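Search the help pages
Enter keywords – Go

Re-coating a pale wood tabletop: oil or lacquer?

Eilif Blomqvist
I have an Alholm table, bought secondhand, with no paperwork. I want to refresh the top before Friday and need to know what is on it now. The color is a light beige, slightly gray. I have a can of Munro hard oil but have read that oil will not soak in over lacquer. Is sanding unavoidable? 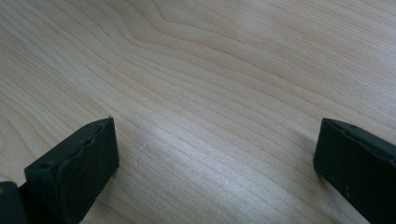
Randi Berge
Oil over lacquer stays on top and turns sticky. Put a drop of water on the surface and a drop of mineral spirits next to it, in a spot that doesn't matter. If neither one darkens the wood after ten minutes, it is sealed. I would leave it alone and use a damp cloth.

Vidar Tangen
Agree on the drop test. The shine also says something. Where light glances off the top the grain goes silvery and a little washed out, and to me that suggests a lacquered or sealed finish over raw wood. The fine, close lines look similar to maple or birch veneer. If it is veneer, do not use a power sander – the face layer is thin and you will go through it. 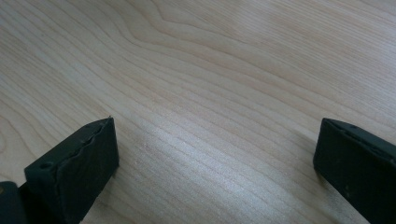 If the test says sealed

1. Clean with dish soap and water, then dry.
2. Scuff by hand with 320 grit, along the grain. Save the 2000 for the last coat.
3. Wipe off the dust and apply 2 thin coats of clear water-based lacquer.

Return the oil.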